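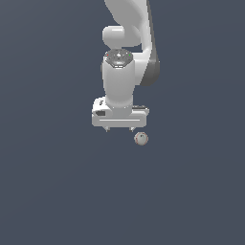
가정에서 쓰는 간편결제 수단은 어떻게 정리하는 것이 좋습니까?

생활비가 나가는 계좌를 하나 정하고, 간편결제 앱과 체크카드, 공과금 자동이체를 모두 그 계좌에 연결하는 것이 기본입니다. 급여가 들어오는 계좌와 생활비 계좌는 분리하고, 매월 같은 날에 정해 둔 금액만 옮깁니다. 사용하지 않는 결제 앱은 잔액을 돌려받은 다음 탈퇴 처리합니다.

Ciltholm 생활경제상담실 살림 안내
가정의 결제 수단과 고정 지출 정리하기

본 안내는 Ciltholm 생활경제상담실을 이용하시는 가정을 위하여 작성되었습니다. 금융상품의 가입을 권유하는 자료가 아니며, 가정에서 별도의 비용 없이 실행할 수 있는 정리 방법을 다룹니다. 상품별 수수료와 환불 조건은 이용 중인 회사의 약관을 우선하여 확인하시기 바랍니다.

정리를 시작하기 전에

식탁이나 책상에 가족이 사용하는 카드, 통장, 휴대전화를 모두 꺼내 놓습니다. 공책 한 권을 준비하여 왼쪽 면에는 돈이 들어오는 곳을, 오른쪽 면에는 돈이 나가는 곳을 적습니다. 표 계산 프로그램을 사용하셔도 무방하나, 처음 정리하는 가정에는 종이에 적는 방식을 권합니다. 가족이 함께 보면서 빠진 항목을 채워 넣기가 수월합니다.

지난 석 달의 거래 내역을 기준으로 삼습니다. 한 달치만 보면 분기마다 나가는 보험료나 연회비가 누락되는 경우가 많습니다. 자동차세, 재산세와 같이 한 해에 한두 번 납부하는 항목은 별도의 쪽에 적어 둡니다.

생활비 계좌의 날짜 맞추기

자동이체일이 여러 날로 흩어져 있으면 잔액 부족으로 연체가 발생하기 쉽습니다. 급여일이 매월 15일인 가정이라면 통신비, 관리비, 보험료의 출금일을 급여일 이후의 가까운 날짜로 모읍니다. 카드 대금 결제일은 27일로 정해 두면 앞선 고정 지출이 모두 처리된 다음 남은 금액을 확인할 수 있습니다. 결제일을 변경하면 이용 기간의 계산도 함께 달라지므로, 변경한 첫 달의 청구서는 평소보다 주의 깊게 살펴보시기 바랍니다.

관리비와 도시가스 요금은 납부자 명의가 이전 거주자로 남아 있는 사례가 있습니다. 이사한 가정은 명의부터 확인하고, 고객번호를 공책에 옮겨 적으십시오.

선불 잔액의 확인

간편결제 앱에 충전한 금액은 통장 잔액에 나타나지 않습니다. 앱마다 남아 있는 소액을 그대로 두는 가정이 많으며, 상담 과정에서 한 앱에 1,571원, 다른 앱에 그보다 적은 금액이 여러 해 동안 남아 있던 경우도 확인되었습니다. 금액이 작더라도 목록에 적고, 환급이 가능한 것은 생활비 계좌로 돌려받습니다. 환급 조건에 미치지 못하는 잔액은 다음 장보기에서 먼저 사용합니다.

자동충전 기능은 꺼 두는 것을 원칙으로 합니다. 교통비처럼 반드시 필요한 항목에 한하여 사용하고, 1회 충전 금액은 선택할 수 있는 범위에서 가장 낮게 설정합니다.

구독 서비스의 정리

구독료는 결제 경로가 여러 갈래입니다. 카드 명세서에 직접 표시되는 것, 통신 요금에 합산되는 것, 휴대전화의 앱 장터를 통해 결제되는 것을 각각 조회하여야 합니다. 조회가 끝나면 항목마다 마지막으로 이용한 달을 적습니다. 한 계절이 지나도록 이용하지 않은 서비스는 우선 해지하고, 필요할 때 다시 가입하는 편이 유리합니다.

무료 체험을 신청할 때에는 종료일을 달력에 바로 표시합니다. 표시는 종료 당일보다 며칠 앞선 날짜에 하십시오. 해지를 신청한 화면은 저장해 두고, 다음 달 명세서에서 출금이 멈추었는지 대조합니다.

가족이 함께 쓰는 경우

배우자나 부모님과 계정을 공유하는 때에는 누가 결제하고 누가 이용하는지 공책에 함께 기록합니다. 자녀의 휴대전화에는 부모 명의의 카드를 직접 등록하지 않습니다. 용돈은 한도가 정해진 선불카드로 지급하고, 사용 내역을 자녀와 같이 살펴보는 시간을 가지시기 바랍니다.

고령의 부모님을 대신하여 공과금을 납부하는 가정은 부모님의 비밀번호를 받아 두는 대신 납부 고지서를 자녀의 주소나 전자우편으로 받는 방법을 검토하십시오. 은행 창구에서 대리인 지정 절차를 안내받을 수 있는지도 문의해 보시기 바랍니다.

비밀번호와 알림

결제 비밀번호는 휴대전화 잠금 번호와 다르게 정합니다. 생일, 차량 번호, 현관문 번호는 피합니다. 비밀번호 자체를 공책에 적는 것은 바람직하지 않습니다.

출금 알림은 금액에 관계없이 모두 받도록 설정합니다. 알림이 지나치게 많다고 느껴지면 입금 알림부터 줄입니다. 결제하지 않은 내역이 통지된 경우에는 문자에 적힌 번호로 전화하지 말고, 카드 뒷면에 인쇄된 고객센터 번호로 직접 연락하십시오. 환급금이나 지원금을 안내하는 문자에 인터넷 주소가 포함되어 있다면 누르지 않고, 해당 기관의 누리집을 직접 찾아 들어가 확인합니다.

영수증과 서류의 보관

종이 영수증은 달마다 봉투 하나에 모읍니다. 감열지에 인쇄된 글씨는 햇빛과 열에 쉽게 흐려지므로 창가나 조리대 옆에 두지 않습니다. 보증 기간이 있는 가전제품의 영수증은 사본을 만들어 제품 설명서에 끼워 둡니다.

서류철은 다음의 4가지로 구분하면 충분합니다.

세금 및 공과금
보험
주거(임대차 계약서, 관리비 내역)
의료비와 교육비

의료비와 교육비 서류는 연말정산이 끝날 때까지 버리지 마십시오. 계좌번호나 주소가 적힌 서류를 폐기할 때에는 잘게 찢거나 세단기를 사용합니다.

점검 시기

고정 지출 목록은 3월과 9월에 다시 살펴봅니다. 새 학기와 명절을 전후하여 지출이 달라지는 가정이 많은 시기입니다. 점검은 저녁 식사를 마친 뒤 30분을 넘기지 않는 선에서 진행하고, 확인하지 못한 항목에는 표시를 남겨 다음 날 이어서 처리합니다.

Prorkergate 분소에서는 공책 대신 사용할 수 있는 지출 점검표를 배부하고 있습니다. 점검표는 창구에서 받으실 수 있으며, 상담을 희망하시는 분은 최근 석 달의 거래 내역을 지참하시기 바랍니다. 주민등록번호와 계좌 비밀번호가 적힌 서류는 가져오지 않으셔도 됩니다.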